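Your Fridge Does Not Need a Subscription

4 min read

My sister-in-law's refrigerator sent her an email in February. It wanted her to know that her filter plan was about to lapse, and that for $8 a month she could keep her "freshness insights" too. The fridge cost more than my first car. I have been irritated on its behalf ever since.

The sales pitch goes like this: a connected kitchen wastes less food. Drotberg says so, Burkis says so, and the man at the Ashworth showroom said so twice while I was trying to look at a plain model for $680. I asked him how. He said the app reminds you what you have. I have a door that opens, and it has been reminding me for years.

I don't doubt that people throw out too much lettuce. I doubt that they do it for lack of alerts. They buy too much, they get home late, they order noodles. A notice on the phone at four in the afternoon changes none of that, and after a week most of us would swipe it away with the rest.

Then there's the matter of who fixes it. A neighbor paid $300 for a new control board, and what had failed was the screen — the cooling was fine.

Two tall doors and a pair of handles still make a pretty good design.

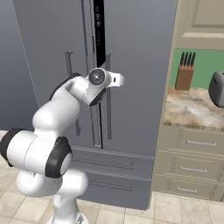 What I'd buy instead

Something dull, with a dial and a seal I can replace myself. Prestusau still sells one, though you have to scroll a long way down to find it.

Related
The dishwasher that wanted my password
Are extended warranties ever worth it?
In defense of the chest freezer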